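The Whitlock Two-Arm Bench for Kitchens and Back Rooms

If you've found your way to this page, you are probably asking what we get asked at every trade show from Clallville to the coast, usually by somebody with a sink full of dishes at home. Can it do the chores yet? We make the Whitlock and we're very fond of it, so do bear with us while we try to give you a fair account of where things stand.

The Whitlock is a bench system with two arms, sold to people who want to find out for themselves which small jobs can be handed over. It goes to catering colleges, laundries, one or two packing rooms, and a good many workshops where people simply like trying things. Each arm has a gripper with soft green pads on the fingers — the pads wear, as anything soft will, and a spare set comes in the box. The whole bench weighs 176 kilograms, so please have a think about your stairs before you order!

Dishes are where most of our customers begin, and where we began too. A cup looks like the easiest thing in the world until you ask a machine to pick it up, because it is round and smooth and may be leaning a little, and the fingers have to close on it firmly enough to hold and gently enough not to send it skating across the table. Cups and the dish rack are what most of our practice hours go on. 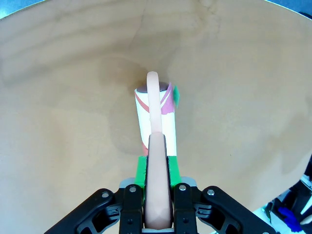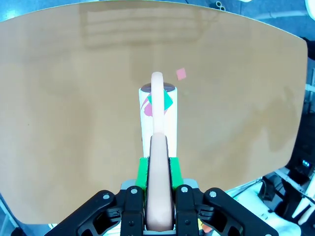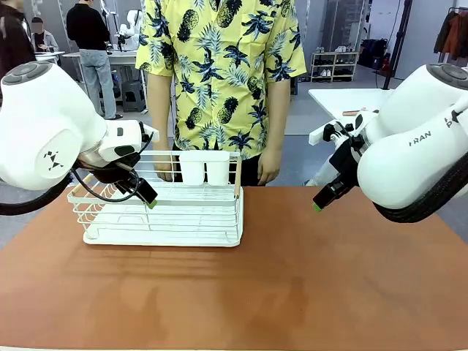 Could I leave it to do the washing-up by itself?

Not at the moment, and we would rather you heard that from us. On our own trials at Flesesden we logged 3,878 attempts at moving a single item into or out of a rack, and 81 per cent of them went through without a person stepping in. That's lovely progress if you saw where we started, but it still means a good many rescued cups over the course of a week, and we'd ask you to keep your best china well away from it. Somebody should be in the room whenever the arms are powered.

Sorting and stacking go rather better, particularly on a shop floor where the same few things turn up in the same place all day long. Cloth remains hard work. Tea towels fold nicely in the morning and badly after lunch, for reasons we are still chasing, and fitted sheets we have quietly put to one side.

The bench comes with 2 years' cover on the arms and grippers, and delivery is usually in May for orders placed over the winter. Set-up takes most of a day, and we do like to come along and help with it, if you can spare us a kettle and a socket.

Related items
Spare green finger pads, pair
Hernitz cable sleeve, black
Whitlock single-arm bench
Flesesden trial notes, printed copy
Hernitz rolling stand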